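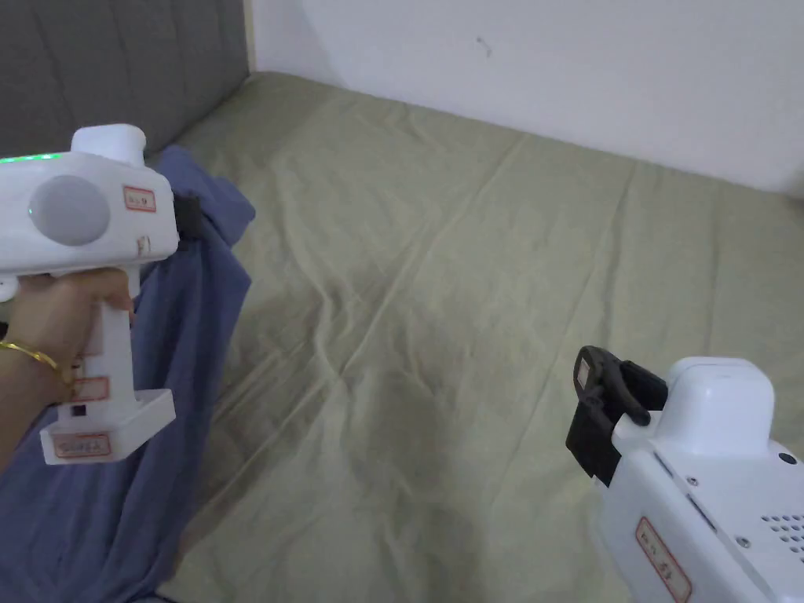

Unit 3. Textile Fibers, Yarns and Fabric Structure in Household Linens

Reading before class: the handout for Unit 2 (fiber classification) and the first section of the lab manual. Students who missed the Unit 2 lab should complete the burn test sheet before starting the exercises at the end of this handout.

3.1 Scope

This unit covers the construction and behavior of flat textiles used in bedding: flat sheets, fitted sheets, pillowcases and duvet covers. Blankets, quilts and fillings are treated in Unit 5. Towels and other pile fabrics are treated in Unit 6 and are mentioned here only for comparison.

The term "linens" is used in the trade sense, meaning household fabric goods of any fiber. Where the flax fiber itself is meant, the word "flax" is used. Exam answers should keep the two apart.

3.2 Fiber content

Cotton. A seed hair consisting almost entirely of cellulose. Staple length is the main factor in quality. Longer staples give a finer, smoother yarn with fewer protruding ends, and the fabric pills less. Cotton is stronger wet than dry, which explains its tolerance for repeated washing. Moisture regain under standard conditions is high compared with that of most synthetics.

Flax. A bast fiber. It is stiffer and stronger than cotton, with low elongation at break. It creases readily and tends to fail along repeated fold lines, so stored flax sheets should be refolded in different places from time to time. Thick places in the yarn (slubs) are normal and are not counted as defects unless the specification says so.

Regenerated cellulose. Viscose, modal and lyocell belong here. Viscose loses a large part of its strength when wet. Modal and lyocell lose less. All three drape well and take dye evenly. Lyocell may fibrillate under wet abrasion, giving a frosted look on dark shades.

Polyester. Low moisture regain, high strength, good crease recovery. Most often blended with cotton. The blend dries faster and needs less ironing, but pills are held on the surface by the strong polyester fibers and do not fall away as they do on pure cotton.

3.3 Yarn

Ring-spun yarn is twisted in a continuous process from a drafted roving. Combed yarn has had short fibers removed before spinning. Carded yarn has not. Open-end (rotor) yarn is cheaper to make, bulkier and weaker than ring-spun yarn of the same count.

Two systems of yarn number are used in this course:

Direct (tex): mass in grams of 1,000 meters of yarn. A higher number means a heavier yarn.
Indirect (English cotton count, Ne): number of 840-yard hanks in one pound. A higher number means a finer yarn.

Conversion: tex = 590.5 / Ne.

Ply is written after the count. A yarn marked 80/2 consists of two single yarns of Ne 80 twisted together, with a resultant count of Ne 40 if contraction from twisting is ignored.

3.4 Weaves

Plain weave. Each weft yarn passes over one warp yarn and under the next. It has the maximum number of interlacings for a given number of yarns. Percale is a closely woven plain weave with a matte surface and a crisp hand.

Twill. The interlacing point moves by one yarn on each pick and forms a diagonal. Twill drapes better than plain weave at the same weight and hides soil well, but is uncommon in sheets.

Satin and sateen. Long floats with scattered interlacings. Satin is warp-faced and sateen is weft-faced. In retail use the two words are mixed freely. The floats reflect light evenly and give luster, and they also snag. Abrasion resistance is lower than for percale of equal yarn quality.

Jersey. A weft knit and not a weave at all, though it is sold beside woven sheets. It stretches in both directions, more across the width than along the length. Cut edges curl. Dimensional stability after washing is poor unless the fabric has been compacted in finishing.

3.5 Thread count

Thread count is the sum of warp ends and weft picks in one square inch. It is a measure of density and says little about quality when taken alone. Two sources of error recur in student reports:

Counting plies. A fabric with 300 two-ply yarns per square inch has a thread count of 300. Labels that give 600 for such a fabric have counted the single yarns inside each ply.

Multiple-insertion picks. Some looms insert several fine weft yarns side by side in one shed. Conventions differ on whether these count as one pick or several. State the method used.

For comparison between fabrics, mass per unit area (g/m2) should be given together with thread count and yarn number. A report that gives only one of the three will be returned.

3.6 The fitted sheet as a made-up article

A fitted sheet is a rectangle of fabric with its corners cut and seamed into pockets, and with elastic at the hem. The variables that matter in use are pocket depth, elastic length and type, corner seam strength and shrinkage allowance.

Pocket depth. Measured from the corner seam top to the finished hem, with the elastic relaxed and the fabric held flat. It should exceed mattress height by enough fabric to turn under the mattress on all sides.

Elastic. Either at the corners only or along the full perimeter. Full-perimeter elastic holds better on deep mattresses and spreads the load over a longer hem. Rubber-core elastic loses recovery with heat and age. Elastane-core elastic lasts longer in domestic laundering but is harmed by chlorine bleach.

Corner seams. These are the usual point of failure. Load is concentrated where the seam meets the hem, and a sheet that has shrunk in length is pulled tight over the corner each time the bed is made. Overlocked seams are adequate for knits. For woven goods a safety stitch (overlock plus chainstitch) is preferred.

Shrinkage allowance. Woven cotton that has not been preshrunk often loses more in the warp than in the weft. The pattern should be cut oversize in the warp direction by the measured residual shrinkage. Do not use a textbook value where a wash test on the actual cloth can be done.

3.7 Color and finish

Reactive dyes bond to the cellulose and give good wash fastness. Direct dyes are cheaper and bleed more. Vat dyes have the best resistance to chlorine and are used where institutional laundering is expected. Pigment printing leaves color on the surface, held by a binder, and the hand becomes stiffer in heavily covered areas.

Pale greens, grays and beiges are sensitive to optical brighteners in detergent. The brightener adds blue light to the reflected color, and a pale shade shifts visibly while a dark one does not. Shade comparisons must be made under the light source named in the specification. Two samples that match under daylight and differ under store lighting are called metameric.

Mercerizing (treatment with caustic soda under tension) raises luster, strength and dye uptake. Resin finishes for crease resistance lower tear strength. The loss should be measured and reported with the crease recovery angle - one figure without the other is of no use to a buyer.

3.8 Worked comparison

Three percale fabrics are kept in the sample cabinet under the names Brostach, Holst and Jonau. All are plain weave, undyed, combed ring-spun cotton.

Brostach: warp and weft Ne 40, single.
Holst: warp Ne 60, weft Ne 60, single.
Jonau: warp and weft 80/2.

By 3.3, Brostach and Jonau have the same resultant yarn number, 14.8 tex. Holst is finer, at 9.8 tex. At equal thread count Holst will therefore be the lightest of the three. Brostach and Jonau will be close in mass, but Jonau will be more even in appearance and should pill less, as plied yarn binds the fiber ends more firmly. Differences in crimp are ignored here and will be taken up in Unit 4.

3.9 Abrasion testing

The lab uses the Martindale method. The specimen is rubbed against a standard wool fabric in a Lissajous figure under fixed pressure. Inspect at the intervals on the sheet, then at every 3,000 rubs until the end point. For woven fabrics the end point is the complete breakage of two separate yarns. For knits it is one broken yarn that causes a hole.

Specimens must be conditioned beforehand. Do not take them from within the selvage zone, and do not take two specimens containing the same warp yarns.

3.10 Exercises

1. Convert 34 tex to English cotton count. Give the result to one decimal place.
2. Using the pick glass, determine the thread count of the Holst sample in five places. Report the mean and the range.
3. Cut a wash specimen from the Pranska jersey, mark it in both directions and run it through the cycle on the lab card. Report the change in length and in width as separate percentages.
4. A sheet label reads "100% cotton, 800 thread count." List the further information needed to compare it with Brostach.

Exercises 2 and 3 are done in pairs. Exercise 1 is handed in at the start of the Unit 4 lecture.

Revised 19 May 2024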